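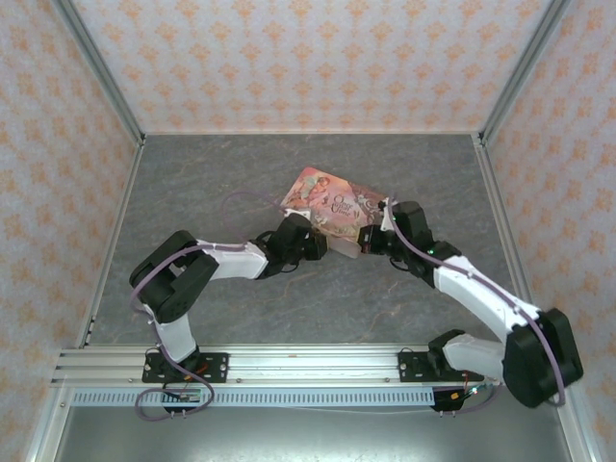

Two-arm cell on the picture book job, both grippers in.

Small Automation Forum > Buying and Planning > Budget check: two-arm bench cell for book handling

mavis_park
Subject: Budget check: two-arm bench cell for book handling

Hello all. I've been asked to put a proper budget together for a second cell and would like some eyes on it before it goes upstairs. We sort and repack used children's books. The job for the cell is picking up a thin flat book from the bench, turning it if needed and passing it on. Picture at the top is the layout I want to copy: two small arms on one aluminium rail, marbled floor, walls round three sides, small circuit boards below the rail.

What I have so far:

Pair of arms with grippers, Oltum kit, self-assembly: £2,352
Extrusion, rail, floor and wall panels from Hanrahan: roughly £800
PC and two fixed cameras: £934
Spare servos and a bag of gripper fingers: £189

All before VAT. Electricity and floor space come out of someone else's pot so I have left them off. I haven't put anything down for my own time either.

Questions. Is one pair of arms enough to start with or should I be asking for a spare arm now? And is anyone running the Cutano arms instead? They quoted me but I can't make the two quotes line up, they bundle things differently.

Mavis Park

grindlewald_h
Subject: Re: Budget check: two-arm bench cell for book handling

Your spares line is too small. We run a pair of hobby-class arms on a packing bench and the wrist servos are what go. The gripper servo goes first, then the one behind it. You want at least two of each on the shelf, and check whether that £189 covers that or whether it is mostly fingers.

I'd also split the Hanrahan line. Rail and extrusion are things you buy once. Floor panels get scratched and you'll want another in a year.

tobyjug
Subject: Re: Budget check: two-arm bench cell for book handling

Going to disagree with the whole idea, sorry. Thin flat things on a flat floor are the worst job you can give a two-finger gripper. You have to get a finger under the edge, and on a smooth surface the book just slides. A suction cup on a single arm does it for less money. Have you priced that?

If you buy one arm and a small vacuum pump you save nearly half of your biggest line and you have one set of cables to look after.

mavis_park
Subject: Re: Budget check: two-arm bench cell for book handling

Grindlewald — it's mostly fingers. I'll ask for the servos as their own line.

Toby, I did look at suction. Our covers are a mix. Some are glossy board, some are cloth, some have cut-outs or felt glued on, and plenty are tatty. Suction was all right on the shiny ones and poor on the rest. With two arms, one can press on an edge while the other comes in from the opposite side. In the top picture you've got the left finger on the lower left edge of the book and the right one reaching over the lower right part, where the edge is up a bit. That's the way of working I'm after.

The single arm saving is real though and I expect I'll be asked about it, so thanks.

tobyjug
Subject: Re: Budget check: two-arm bench cell for book handling

Fair enough on the felt. I still think you should put the single arm option in the paper as the cheap alternative, with the reason you turned it down. If you leave it out somebody will raise it in the meeting and you'll be sent away to price it.

oldpaperround
Subject: Re: Budget check: two-arm bench cell for book handling

We have Cutano arms. Two years, three arms. The quote looks dearer than it is because they put the power supplies and the first year of support in. The Oltum kit price normally leaves off power supplies. Ask both of them for a price on the same list:

arms
grippers
power supplies
controller boards
cables, with lengths stated
delivery

Then you can compare. For what it's worth I would buy Oltum if you have somebody who likes building things, and Cutano if you haven't. Ours arrived built. The drawback is that a dead servo means sending the whole joint away, and our last one was gone for most of January.

mavis_park
Subject: Re: Budget check: two-arm bench cell for book handling

That's very useful. Checked the Oltum quote and you're right, no power supplies on it. Have written back to both.

kettle_and_rail
Subject: Re: Budget check: two-arm bench cell for book handling

Two things from looking at your picture, both to do with size.

The right shoulder hangs out over the edge of the floor. That's fine if nobody walks past that side, but if you are ordering wall panels and extrusion to fit, order for where the elbows and shoulders swing to. The footprint of the base plates will mislead you. We ordered ours to the base plates and had to buy a second lot of extrusion.

The other thing is the purple cable. It stands well off the left arm and then hangs in a loop under the rail. You need some slack or the joints pull on it, but a loop that low will catch on a sleeve or a box. Put clips and cable sleeving in the budget. It's small money, and it's easier to get now than as a separate request later.

grindlewald_h
Subject: Re: Budget check: two-arm bench cell for book handling

Agree on the cables, disagree on the panels. I would leave the sides open to begin with and see what the arms do. Walls are for the cameras' benefit. If your light is steady you may not need them.

kettle_and_rail
Subject: Re: Budget check: two-arm bench cell for book handling

Steady light in a book warehouse? We have roof windows and by four in the afternoon the cameras see a different bench. I'd keep the walls in. They needn't be anything special.

mavis_park
Subject: Re: Budget check: two-arm bench cell for book handling

We have roof windows too, so walls are staying. On the surface I'm less sure. The walls in the pictures have an orange floral paper on them and the floor is grey marble pattern. I had been going to ask for plain white board from Hanrahan, which comes cut to size, and paper it later if we want to.

Another one from the same cell, for the question of how close the two arms need to get. The grippers are nearly meeting over the middle, with the left one above the flat item and the right one coming across from the other side.
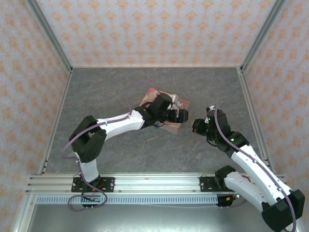

oldpaperround
Subject: Re: how close the two arms need to get

Good picture for it. That gap is the bit I'd plan round. If the two wrists can nearly touch in the middle then they can also hit each other, and a knock between two wrists is how we lost a gripper. So:

Ask whether the software has a limit for keeping the arms apart, and whether it's included. With Cutano it is. I don't know about Oltum.

Don't set the base plates closer together than you must. You can slide them along the rail later if they're only bolted on, but every time you move one you have to calibrate again, and that's half a day.

Get an emergency stop you can reach from the front. I can't see one on your list.

tobyjug
Subject: Re: how close the two arms need to get

Seconding the stop button. Also from that second picture, the left wrist is sitting over a good part of the item. If one of your two cameras is overhead it won't see much of it at that moment. I'd budget for a third camera, or for small ones on the wrists. I'd sooner drop the floor spec and have the camera.

grindlewald_h
Subject: Re: how close the two arms need to get

Wrist cameras are more weight on the servos that fail first, and more cable. I wouldn't. Put one overhead and one low at the side and leave it at that for the first six months.

tobyjug
Subject: Re: how close the two arms need to get

We have wrist cameras and they've been no trouble. They weigh next to nothing. But it depends on the arm, so ask what it's rated to carry at full stretch and take the gripper off that figure.

kettle_and_rail
Subject: Re: how close the two arms need to get

Going back to Mavis's first question about a spare arm. I'd say no. Buy servos, one spare controller board and one spare set of cables. An arm on a shelf is a lot of money doing nothing, and with a kit you can rebuild a joint in an afternoon. If you go Cutano then the answer changes, going by what oldpaperround says about sending joints away.

oldpaperround
Subject: Re: how close the two arms need to get

Yes, that's why we have three.

mavis_park
Subject: Revised list

Thank you everyone. Have redone it. Where I've got to:

Oltum pair with grippers, £2,352 as quoted. Power supplies now a separate line, waiting on the price.
Hanrahan, split into rail and extrusion, and panels. Still inside the original £800 if I stick with plain board. One spare floor panel added.
PC and two fixed cameras, £934. Third camera down as an option with a note.
The £189 line is now fingers only. Servos, a spare board and a set of cables are new lines.
Emergency stop, clips and sleeving added.
Single arm with suction as the cheap alternative, with our trial results on the felt and cloth covers.
Cutano pair as the dearer alternative.

I've also put in a week of my time for the build, which was missing. Eltilura is the name the new cell has been given on the planning sheet, so if you see that in a later post from me it's the same thing.

Still need to ask Oltum about keeping the arms apart in software. Will post what they say.

grindlewald_h
Subject: Re: Revised list

Better. Ask them how long the servos take to arrive as well. Ours were quoted as in stock and weren't.

dunnock22
Subject: Re: Revised list

Does anyone know if the Hanrahan rail takes the Cutano base plates without drilling? Same decision here, smaller bench.

oldpaperround
Subject: Re: Revised list

Ours needed drilling. Four holes a plate. Take the drawings with you when you order and they might do it for you.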